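Search tips and guides Go

Print this page
E-mail this to a friend

Planning a Folding Bench: What to Buy First, What Can Wait

by Jean Gillies

I love a well-folded shirt, and I love a machine that will do a dull job all afternoon, so when we got the go-ahead to plan a two-armed folding bench I was as happy as I've ever been in a workshop. Then came the shopping list. If you run a small laundry, a repair room or a makerspace and fancy trying the same thing, these tips should save you some money and a few bad evenings with a catalogue.

Start with the washing, and leave the robot arms for later. Take out everything you would like folded and put it in heaps by size. Tea towels and pillowcases are the easy end. Long-sleeved shirts are the hard end, with two sleeves that want to go their own way, and they set the size of everything else you buy. Lay your biggest shirt flat on the table you mean to use, sleeves out, and leave a good margin all round. If the sleeves hang over the edge, you need a bigger table, and it is far cheaper to learn that now.

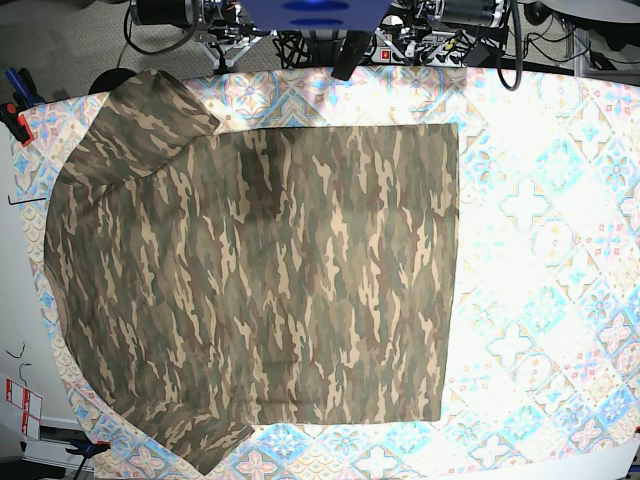 Photo: Onni Saarela

Spend on the table before anything clever. It must not rock. Two arms starting and stopping will find any wobble in the legs, and you'll blame the arms for it (I did, for most of November!). A second-hand kitchen table can do very nicely if the joints are tight. Ours came from Zemwood with a small dent in the corner and a price to match.

Buy clamps, then buy some more. Clamps are the best value in the whole budget. They hold table edges, boards, cable guides and the odd drawing, and you can shift them in a moment when you change your mind about the layout. Don't drill anything in the first month. Yavuz Sönmez, who has set up more benches than the rest of us put together, keeps a mixed box of big and small ones and never seems to have any left by lunchtime.

Put a cloth on the table. A bare, shiny top lets fabric skate about, and a cloth gives it a bit of grip. It also saves fingers and grippers from a hard knock. Any old cotton tablecloth will do, and a busy pattern is fine for folding by hand. If you plan to use cameras to find the edges of the clothes, though, try a plain one as well and see which works better with your own things. Two cloths cost next to nothing. And look at your lights at the same time – a strong lamp on one side can bleach half the table.

Now the arms. Measure across the shoulders of your widest shirt and ask the seller whether the pair can hold both top corners at once, with the fabric pulled fairly straight and room left over to move. Reach on a data sheet is usually given for one arm stretched right out, and an arm stretched right out is not much use for careful work. Ask for the reach in a comfortable, bent position. A good seller will know. Ask about lifting weight too, but don't let it run away with your money, as even a heavy cotton shirt is a light load beside what many arms are sold for.
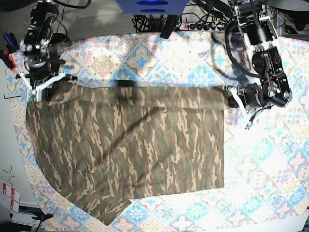 Set aside a proper sum for the fingers. First-time buyers put everything into the arms and treat the grippers as an extra, when the grippers are the only part that touches the washing. Soft pads wear. Thin cloth slips. Denim wants a different pinch from a silk scarf. Plan on more than one set, and check how the tips come off: a couple of screws is lovely, a special tool on a six-week wait is not. We priced spares from Grutari and from Fitell before choosing any arm at all, and I would do it in that order again.

Here is how our first-year plan looked, in pounds, leaving out the arms themselves, which we are hiring for the trial:

Table, cloths, clamps and boards: 233
Gripper tips, pads and small spares: 500
Cables, power strips, guards and a stop button: 702
Kept back for surprises: the rest of 2000

That last line raised eyebrows when I showed it to Cameron Lindsay, who looks after our money. It's the line I would fight for! Something will always turn up that you hadn't thought of, and in our case it was mostly cable.

On cables: buy them longer than you think, and give each one a slack loop so the arm can swing without tugging. Then watch where the loop hangs. If it can brush the table, it can drag a sleeve. Dougal Munro's trick is to move each arm slowly through its whole swing, by hand if the maker allows it, and mark with tape every spot where the cable comes near the work. After that you know how many clips to order.

Hang a few hand tools within reach of the bench. You'll want hex keys in the sizes your arms use, a screwdriver or two and a pair of pliers. Red or blue handles are easier to spot than black ones, and far easier to find when they've rolled under something. Keep the plastic bags the spares came in, too, as they're handy for loose screws.

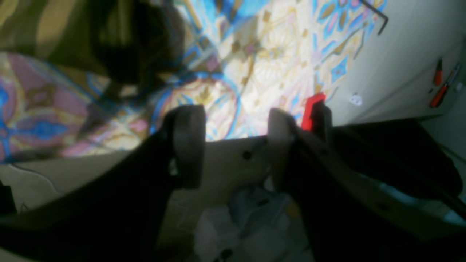

Try before you sign. Agarwal let us bring a bag of our own clothes to their showroom at half past nine in the morning and stay till they closed, which was kind of them and taught us more than any brochure. Take the awkward things: the shirt with the stiff collar, the jumper that clings, the dark one with a busy print. Ask to see the same shirt picked up again and again, from a heap as well as from flat.

Hire first if you can. A short hire costs more by the week, but it lets you find out whether the noise, the space and the daily fiddling suit you. Put these in the agreement:

Who pays for worn pads
How soon a broken arm is swapped
Whether the software goes on working after the hire ends
Who collects it, and from which floor

Count your own time as well. Somebody has to feed the bench, clear it and sort out the muddles, and in the early weeks that is very nearly a full job. I put my hours in a notebook by the kettle, with a page for each kind of clothing. The shirts have used up far more pages than the towels, and I've enjoyed every one of them.

If you already have a bench going, I'd love to know what you use for pads on slippery linings – we've been through three kinds and I'm still not happy with any of them.

Print this page
E-mail this to a friend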